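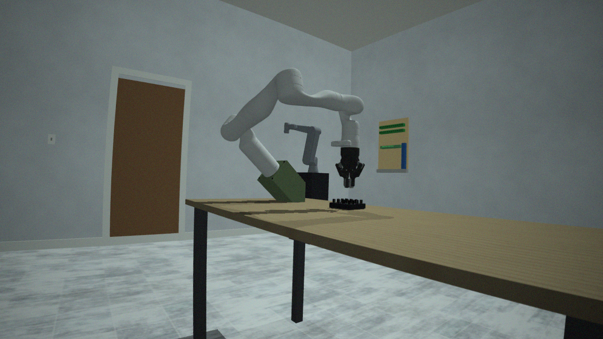

Getting your deck stained before the cold sets in

We have had a good many calls at the Willcombe store this fall from folks asking if they have left it too late to stain the deck, and the short answer is no, but I wouldn't wait for the leaves to finish coming down either. Stain likes a mild, dry stretch, and we usually get one or two of those before the real cold arrives.

Start with the cleaning, even if the boards look fine to you (mine always look fine to me, right up until I get down on my knees with a brush). Our own Clorell deck wash will lift most of the gray and the green, and it rinses off with a garden hose. Please go easy with the pressure washer - it leaves the wood fuzzy, and then you are sanding for a whole afternoon that you had other plans for.

Once the wood has had a couple of dry days, try the old water drop test. Sprinkle a little on a few boards, and if it soaks right in you are ready to go. If it beads up, there is still old finish on there and you will want the Ernon stripper first.

For the stain itself we are carrying Lightfoot semi-transparent in all the usual browns, plus a soft driftwood color that came in back in August and has been very popular on porches. One thin coat, worked in along the full length of the board, and wipe up any puddles before they get sticky. Two thick coats will peel on you by spring, and I say that as someone who has done it!

If you are not sure how much to buy, bring us your measurements and we will work it out at the counter. We have 81 cans of the Lightfoot on the shelf as of 8/11/23, and unopened cans can always come back.

Willcombe Paint & Stain | Questions? Stop in or reply to this newsletter | © Willcombe Paint & Stain | Back to top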